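Cecilia Acheampong
Thread on merging duplicate records in a small lending catalog. The Kiltedbridge toy library moved to a new database in October and I did the cleanup. Notes while I still remember them.

The export from the old system had 2672 item records. After merging and deleting, we have 2139. Very few of the missing ones were lost toys. Most were the same object entered again by someone who searched for it under a different name.

The old software, Tesus, only matched the start of the title field. "Wooden train set" and "Train set, wooden" were strangers to each other. If your search works this way, your title order is your index, whether you planned it or not.

First step: don't touch titles. Export everything to a flat file, add a column with a permanent ID, and lock it. I skipped this on the first pass and had to start over when two people's edits couldn't be lined up.

Second step: normalize a copy of the title. Lowercase, strip punctuation, sort the words alphabetically, drop "the", "set", "with" and "of". Group on the result. That alone caught the bulk of the duplicates, and it's one spreadsheet formula plus a helper column.

It does not catch synonyms. Strainer / colander / sieve. Jigsaw / puzzle. Blocks / bricks. For those you need a word list with one preferred term and pointers from the others.
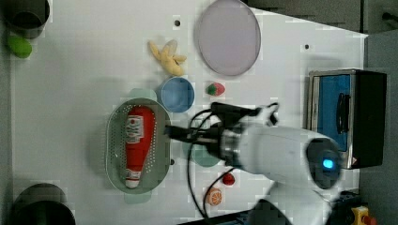
Play food and an oval colander. Preferred term: colander. "Strainer" now redirects.

Our word list is short. The rule Hülya Dursun wrote for it: a term gets in if a borrower has typed it at the desk computer, and stays out otherwise. This kept us from debating words that only catalogers use.

Third step: decide what a record is. Is a box of animals one item, or is each animal an item? We settled on the unit of loan. If it goes out the door under one barcode, it is one record, and the contents go in a notes field.

The exception is loose parts that get swapped between boxes. Those now sit on a parent record with child records under it. I resisted this for a while because it makes the reports harder to write. It does make them harder to write.

Merging order matters. Always merge the newer ID into the older one, so loan history stays attached to the number printed on the label. Perla Zamudio found 6 boxes where we had done it backward and the label scanned as "deleted". Reprinting was quicker than reversing the merge.

Color in titles: avoid. "Bowl, blue" and "Bowl, navy" will be entered by two people looking at the same bowl. Put color in its own field, restrict it to a pick list, and keep it out of the duplicate check.

Condition in titles: also avoid. We had "Farm puzzle (missing cow)" and "Farm puzzle (cow found)" as separate active records.

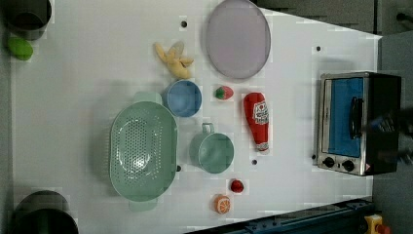 Filed under: CATALOGING > Controlled vocabulary > Food, play

Food was the messiest branch. The old tree had Fruit, Fruits, Fruit & Veg, Play Food, Pretend Food and Groceries, all at the same level. Now there is one branch with 3 children: fruit and vegetables, prepared food, other.

Yes, "other" is a smell. I gave it a review rule - when it passes a screenful, somebody has to look at it. It hasn't so far.

Tomato is under fruit and vegetables, so the argument did not come up. That is the main reason the two are combined.

Maker names need the same treatment as subjects. "Kallstead", "Kallstead Toys" and "Kalstead" were all in there. Make it a lookup table, not free text. Free text fields fill up with spellings.

Accents: store them, search without them. The Beltrán puzzles were invisible to anyone typing Beltran, and the desk keyboard has no easy way to enter the á. Most databases have a collation setting for this. Ours was off by default.

Things I'd do differently: freeze new entries during the merge. We kept adding donations while I was working, under the old titles, and I had to run the grouping again at the end.

Angus Cowie asked for the helper formula. It assumes titles in column B and IDs in column A. I'll post it as a reply below once I've taken our column names out of it.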